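Gripper trial catch-up, April — minutes, more or less

I took the notes again, so blame me for the spelling. Joris Claeys chaired and Amber Mulder joined for the first half.

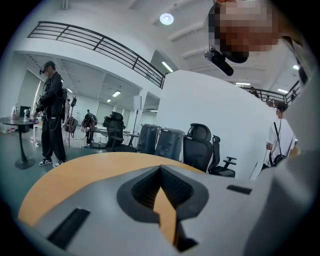 We started with the hand-held grippers, as those were what most of us had opinions on. Amber has now done 440 grasps with the Prendow and says her wrist knows about it. She likes how it closes on small things but finds the trigger stiff by mid-afternoon. I've had the Zustora, and I'd happily keep it! It's lighter in the hand and the camera view is wider, though it did drop its connection 2 times on me and I lost a whole run of cup stacking.

Joris asked whether we're comparing like with like. Fair point — Amber had the soft pads on and I didn't. Agreed to swap over and do 30 goes each on the same objects, same pads, before anyone says "better" again.

Controllers: the Prandomeck box still lags when both arms are plugged in. Joris thinks it's the cable, I think it's the firmware, and we went round that one for far too long. He'll try a shorter cable first.

Money: Van Rooij have quoted 800 euros for spare pads and mounts. Amber thought that was steep. Joris to ask if they'd do the pads alone.

To do
Amber and me: swap grippers, log everything in the shared sheet
Joris: cable, then Van Rooij
Me: find out where the charger for the second Zustora went

Finished at 4.15.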